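Home | Blog | FAQ | Workshop notes | About me | Contact

Print this page | E-mail this page to a friend

Can a robot do my chores yet? Your questions, my answers

I get a lot of post about this, so I've gathered up the ones that keep coming back. I fix packing machines for a living and read about home robots in the evenings, so take me as a keen amateur!

Can I buy one that does the washing up?

A dishwasher, yes. Something with arms that clears the table, scrapes the plates and loads the thing for you, no, not one I'd spend my own money on. Brijesh Tripathi wrote in to say he'd been quoted 2,893 pounds for a single arm with no hand on the end, and he'd still have to teach it everything himself.

What about cooking, then?

Closer than you'd think, at least on a screen. A lot of the practice goes on in simulated kitchens, where a dropped egg costs nothing and you can run the same job all night (I'm very jealous of that). The jobs are small ones: pick up a bit of food, put it on a plate, leave the frying pan where it is.

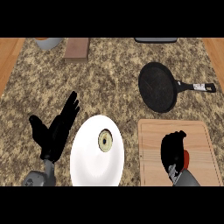
Kudstead, 30 Jan 2023

Two hands with proper fingers are a big step up from the pinchers we have at work, and I do love seeing one hold something small and red over a chopping board. Holding is the easy half, mind. Zinash Tufa asked me whether a hand like that could slice a courgette, and my guess is yes in the simulator and a mess in her kitchen. Real veg is slippery and no two are the same shape.

So why are factories full of robots?

Because we cheat. On our line at Estum every box turns up the same way round, in the same spot, and there's a fence to keep me out. We had 411 stoppages last year and most of them were a bent flap. Now picture that machine meeting my cutlery drawer!

Which chore will go first?

Floors have gone already, more or less. After that I'd bet on folding towels, with shirts a long way behind. Knut Fröhlich reckons 25 years for ironing and I reckon roughly 9, so we've got a curry riding on it.

Can I send you a question?

Please do, the contact link is at the top. I answer most of them at weekends.

This site uses cookies. By carrying on you agree to our use of them. OK | Read more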